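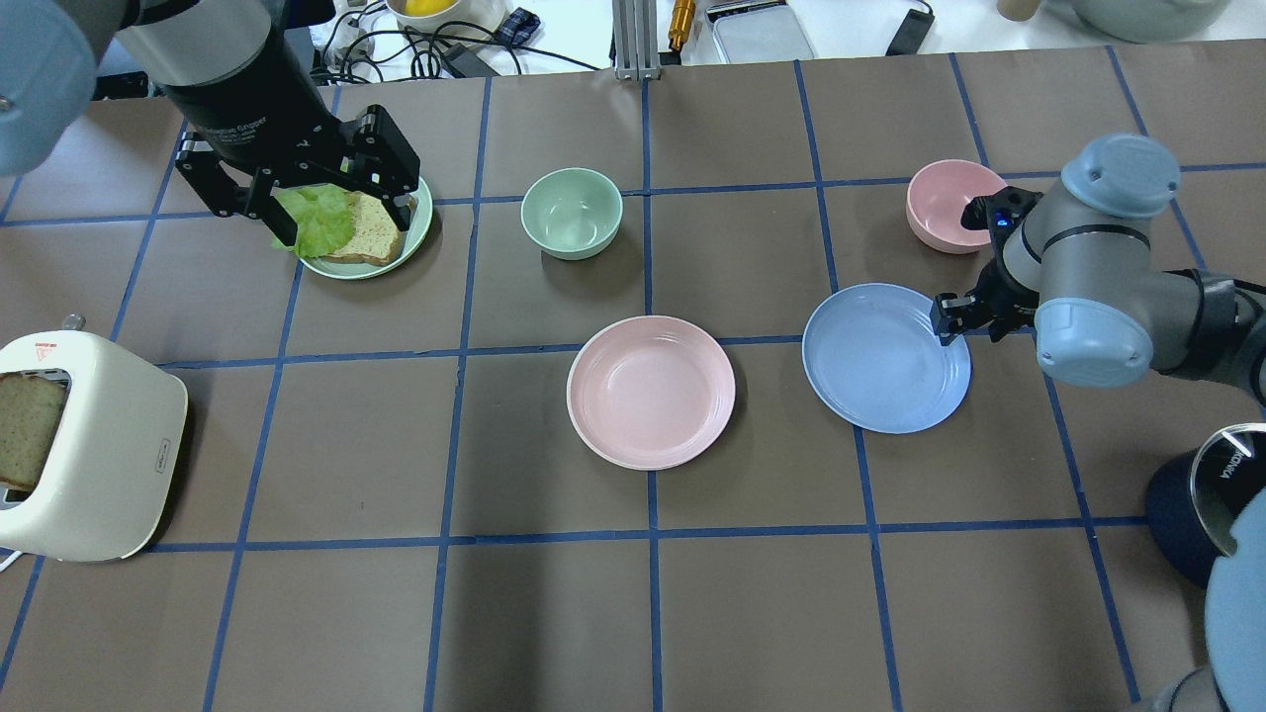

Lecture 5: From detected objects to a plan

In the last lecture we had a list of objects with poses. Now we must decide which arm does what, and in which order.

We use the sandwich task. The planner (module Gredora) receives symbols such as on(lettuce, bread) or holding(left, sandwich). It knows nothing of pixels. The tape squares on the table are for us humans and for checking the calibration; please do not use them as a map in your code.

Points to remember:

- Soft food has no fixed shape. Lettuce hangs over the rim of a plate, so make the collision box larger than the mask.
- Two plates of similar size are told apart by colour only. Keep the colour in the object's name.
- A bowl behind a gripper is partly hidden. Do not delete it from the world model before 46 frames without detection.
- Both arms share the middle of the table. One arm must hold the lock while it is there.

Homework: write the lock for two arms and test it on the 70 recorded plans in the folder Wurska. Groups of 3. Send it to Doina Popescu until 02/02/2021.

Contact: Panagiotis Halilović, Ballia teaching lab | Back to top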